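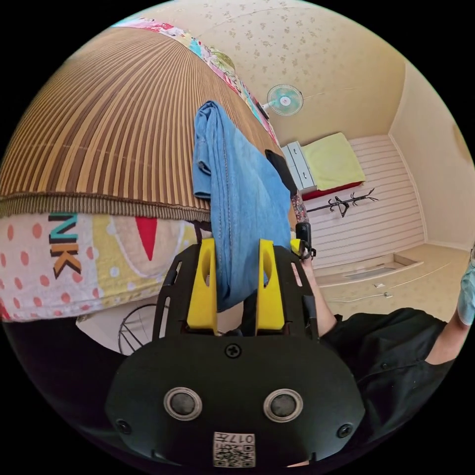 Vullgate opens its Bedroom Laundry Week in June

Vullgate is delighted to invite households everywhere to join Bedroom Laundry Week, four days given over to the clean clothes that so often end up waiting on the bed. The free program was put together with our good friends at Talpur, and it begins on Monday with trousers and jeans, the pieces our members ask us about most.

The method is a gentle one - spread the garment out on a flat sleeping mat, smooth the legs with your palms, fold it lengthwise and then fold it again from the cuffs up. Around 2,000 households took part last year, and we would dearly love to welcome even more of you this time!

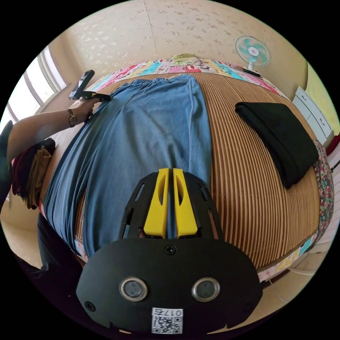

Blue trousers laid out on a woven mat, with a folded black garment beside them and a patchwork quilt at the far end of the bed.

Printed folding guides will be mailed to the first 200 households that sign up through Vullgate.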